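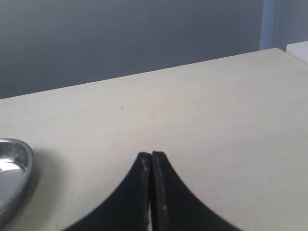 Gripper fingers not quite closing – replace or re-zero?

mignacio
Posted Monday, July 11, 2022
Closed position on our small bench arm has drifted. At full close there is still a thin gap between the fingers, and the right tip sits a hair higher than the left. Black fingers, scuffed along the inner edges. It still picks up the metal dish fine but drops thin shims. Last re-zero was in March. New set or not?

khutapea
Re-zero first. Takes 3 minutes. Open fully, power down the gripper, wipe the slides, power up, run the close routine with nothing in between.

Tulin_G
I'd swap them. Once the inner faces are scuffed you're chasing the offset every week. We change ours at 700 hours no matter how they look.

khutapea
700 is early. Scuffs on the face don't make a gap. A loose base screw does, and that would give you the height difference too.

mignacio
What torque on the base screws? The Kurnesell sheet that came with ours only covers the old fingers.

remy_b
Don't go by feel. Ask Drosex for the newer sheet, they emailed me one the same day. And check the screws before you re-zero or you'll do it twice.

Tulin_G
Fair on the screws. I'd still order a set.

mignacio
Left base screw was loose. Tightened both, re-zeroed, tips are level now. Gap is smaller but still there at the bottom. Shims hold on 3 tries. Ordering fingers anyway, will run these until they arrive.

khutapea
Write the new offset down before you swap.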